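Varorell to Bring Two-Armed Robots to Brombridge Packing Site in July

BROMBRIDGE, February 24, 2023 – Varorell will put five two-armed robots to work at its Brombridge packing site in July. The robots will take over the sorting of small household goods, a job now done by hand on two shifts.

All 660 employees at the site will keep their current pay and hours. People who sort today will move to order checking, returns or robot support. Training for the new jobs is paid and takes place during normal shifts.

"Sorting means reaching and twisting all day, and our people have asked us for years to do something about it," said Rhona Innes, site manager at Brombridge. "The robots get that part. Our staff will handle the orders that need a decision."

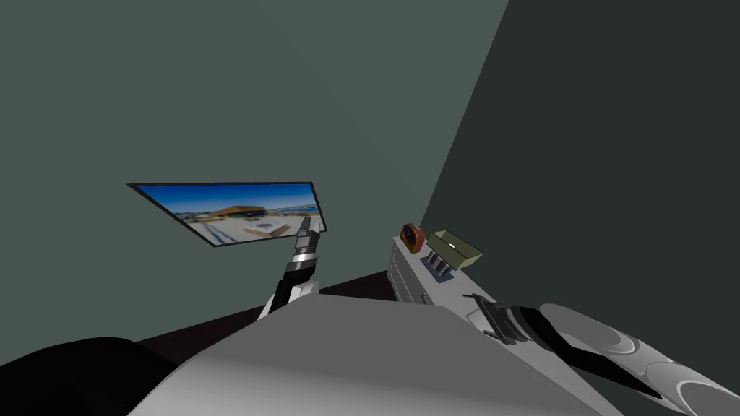 Simulation view: Varorell / Galbraith

The robots come from Galbraith, which tests each task in simulation before it is tried on the floor. Practice scenes are set up like ordinary rooms, with goods such as a small clock or an open box placed on a cabinet within reach of the grippers.

Hadi Tarawneh, who leads the project for Galbraith, said sorters from Brombridge helped choose the test items. "They know which things roll and which things get crushed. We changed the list twice after talking to them."

Each robot will have a trained operator on every shift. Any employee in the area will be able to stop a robot, and no one will be disciplined for doing so.

Varorell will review the change with shift representatives before deciding on its Dretitz site.

Media contact: Rory Rutherford, Varorell Communications, extension 2142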